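Category: People & Crafts | Tags: wool, small business, mending

Print this article | E-mail to a friend

"A sweater has a memory"

Anayeli Tlapale repairs knitted clothes in a small shop named Skallen, on the second floor over a bakery. She learned the work from her grandmother in Trujillo, and for 11 years it has been her only income. I visited her in the morning, before the first customers, and she made coffee for both of us.

I asked her first how a person begins with such a profession. "With a hole," she said. "My brother had a green sweater and he burned it on the stove. My grandmother gave me the needle and said, now you will sit until it is closed. I sat the whole afternoon and it was very ugly. He wore it anyway for two winters."

Today she receives clothes by mail also from other states. Last year she repaired 390 pieces, and most of them were elbows. People wait too long, in her opinion. When the yarn is thin but not yet broken, the repair takes her half an hour. When there is already a hole, she must build the fabric again, stitch by stitch, and the price goes up.
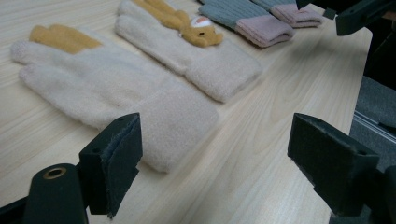

Winter is of course her busy season, but she likes better the month of June, when people clean their closets and find what the moths have eaten. She does not like to hide every repair. If a customer permits it, she takes a color that can be seen, and she is fond of yellow. A pale glove with a mustard thumb, like the large fleece one lying nearest, is to her taste, although fleece is a different material and needs a different needle. "Cream and mustard are good friends," she told me. "With gray I would use red."

About money she speaks openly. The highest bill she ever wrote was 200 dollars, for a long coat that belonged to the mother of Catrin Vaughan, a music teacher. "I told her the price and she was quiet — then she said, my mother wore this at my first concert. So I began the same evening."

I wanted to know what she refuses. She thought for a while. Felted wool that went through a hot wash she sends back, and also very cheap acrylic, where the new yarn pulls the old one apart. Twice she sent back a piece and the customer was angry. She still thinks she was right.

From the autumn she will teach one evening course with her friend Apolinar Maldonado, who spins his own yarn. They have place for few students, and everybody must bring something broken from home.

Print this article | E-mail to a friend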